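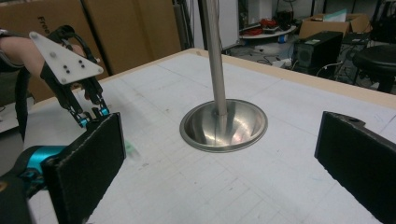 Kit de marquage et de bonnes pratiques Vovo pour poste de manipulation

Réf. 201 – Vendu par Drakex – En stock à l'atelier

Bonjour à tous ! Je remets cette fiche à jour parce que je reçois toujours les mêmes questions, et je préfère y répondre une bonne fois ici plutôt que dans seize mails différents (vous vous reconnaîtrez, je vous aime bien quand même).

Le kit Vovo, c'est ce que j'ai fini par assembler pour les équipes qui enregistrent des démonstrations avec des pinces tenues à la main et qui veulent que leur poste soit le même du matin au soir, et d'une personne à l'autre. Pas de moteur, pas de logiciel. Du marquage, des fiches, et des règles écrites noir sur blanc.

Ce que vous recevez

Un gabarit souple pour tracer une grille légère sur un plateau clair
2 crayons gras effaçables, un gris et un vert
40 pastilles de repérage repositionnables
Un carnet de poste Tirkevier, à spirale
Le livret « Règles du poste », 16 pages, en français

Le livret, parlons-en

C'est la partie dont je suis le plus fier ! Je l'ai écrit avec Fouad Salameh, qui a passé tout un mois de mai à relire mes brouillons et à barrer mes adverbes. On y trouve notre règle maison pour les postes à deux pinces, et en version courte ça donne ceci :

Les deux opérateurs, ou les deux mains du même opérateur, partent d'une position repérée sur le plateau. On la note au carnet avant la première prise.

Les patins se contrôlent à chaque début de session : revêtement bien collé, bords nets, vis serrées. Un patin qui peluche, on le change, on ne discute pas.

Manches relevées au-dessus du poignet, bagues et bracelets dans la poche. Les articulations de ces mécanismes sont petites et elles pincent (j'ai testé pour vous, merci, ça va).

Ce qui est fixé à la table se déclare comme obstacle fixe dans le carnet, avec sa position sur la grille. Mât, coupelle, butée, peu importe. Et si c'est en métal poli, on note aussi l'éclairage, les reflets changent beaucoup d'une heure à l'autre.

Les câbles au sol passent sous goulotte ou contre le mur avant qu'on commence. Pas après !

Toute modification du poste en cours de journée ouvre une nouvelle page. Je sais, c'est pénible. Faites-le.

Est-ce que ça remplace une norme ?

Non, et je tiens à être clair là-dessus. Le livret est un guide de bonne pratique. Si votre pince part ensuite sur un bras motorisé, il vous faut une vraie analyse de risques pour votre cellule, faite par quelqu'un dont c'est le métier. Le carnet l'aidera, mais il ne la fera pas à sa place.

Compatibilité

Plateaux blancs ou clairs, lisses, mélaminés ou peints. Sur bois brut, le crayon gras s'incruste, je déconseille. Pour les surfaces foncées, prenez plutôt le gabarit Benítez, vendu séparément, avec ses crayons blancs.

Entretien

Chiffon microfibre et eau tiède pour les traces de crayon. L'alcool marche aussi, mais il mange les pastilles. Le gabarit se range à plat, sinon il garde le pli et vos lignes partent de travers.

Recharges

Pastilles et crayons se commandent à part, le carnet également. Le livret corrigé est envoyé gratuitement à ceux qui ont déjà le kit : écrivez-moi avec votre numéro de commande, je réponds en général avant 16 h.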